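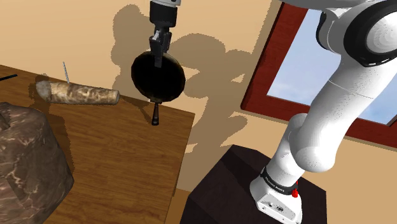 Flandport Robotics Club help desk
Ticket: Pick-up task marks good lifts as failures
Opened by: Uchenna Sani
Assigned to: Heikki Hirvonen
Priority: High (changed from "Extremely High, Please" by Heikki Hirvonen)
Opened: Jul 27, 2024
Status: Closed

Uchenna Sani wrote:

Our team's entry for the Jornasville simulated kitchen round has stopped getting credit for picking up the frying pan. The arm goes down, closes, lifts, and holds the pan in the air like a waiter with a grudge. The scorer then prints "object not held" and gives us zero. I ran the task 40 times overnight and 11 runs ended this way. The other runs were fine, with the same script and the same start pose. I've reinstalled Trumoto twice, which improved my typing of the license key and nothing else.

What I expected: pan up, hold for 3 seconds, points.
What happens: pan up, hold for as long as you care to watch, no points.

I have a working theory that the scorer doesn't like me.

Heikki Hirvonen wrote:

The scorer has no opinions. I wrote it, and I left them out. Please send the run log, the gripper settings and the scene file. Also tell me what you changed last. "Nothing" is not a change I can look up.

Uchenna Sani wrote:

Log and files are in the team folder. I changed nothing, except the closing speed, the finger friction, and the approach angle, and I renamed the script.

Heikki Hirvonen wrote:

Thank you for that journey. Put the closing speed and friction back to the club defaults and run it again. Leave the angle alone for now so we are only moving one set of knobs.

Uchenna Sani wrote:

Defaults are back. Still getting the bad result now and then, and now the grip looks slower and more thoughtful while it fails.

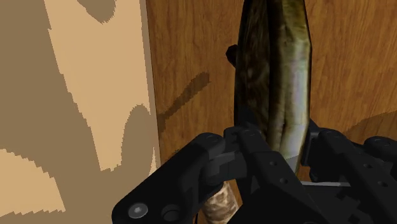 Friction was my first suspect too, and I wasted a good part of the evening on it. My idea was that the fingers were letting go for a step or two, too quickly to see, and the scorer was catching them at it. So I stopped the run and zoomed in. The tapered end goes down between the fingers, with a fingertip against the left side and a pad close up on the right, and the wide part standing above them. I stepped forward from there and the contact line in the log stayed on the whole way through. I also lost a while to the shadows, whose edges look like they were cut out with a bread knife. Turning the shadow quality up made my laptop louder and the score no better. Please don't put that in the ticket.

Heikki Hirvonen wrote:

It's in the ticket. Shadows are drawing only; the physics never sees them. The contact line is useful, though. If contact stays on and the scorer still says "not held," then the problem is in the hold timer and your friction can go home. Two things to try:

Run the task once from a fresh start of Trumoto.
Run it again right after, letting your script do the reset.

Send me the timer value printed at the start of each.

Uchenna Sani wrote:

Fresh start: timer begins at 0.
Second run: timer begins at 60. It has apparently been holding a pan since before there was a pan.

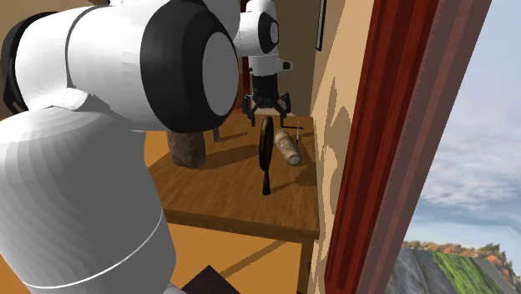 Does resetting the scene also reset the hold timer?

Only when the reset comes from the menu. A reset called from a script puts the objects and the arm back and leaves the timer at its last value, so you have to clear it yourself before the next run.

Heikki Hirvonen wrote:

The text above now lives on the club help page, where it should have been all along. In your case the old value made the scorer think the hold window had already closed, so it looked for a held pan before the arm had got to it. Whether a run failed depended on where the last one had stopped. Add the timer clear right after the scene reset in your script. The Vlachopoulos starter script has the same hole in it and I'll patch that one for August.

Uchenna Sani wrote:

Added. Ran another 40 and every one scored. I'd like to withdraw my remarks about the scorer.

Heikki Hirvonen wrote:

Withdrawn remarks stay visible in the history. Closing.

Resolution: timer not cleared on scripted reset. Workaround in user script, starter script fix pending.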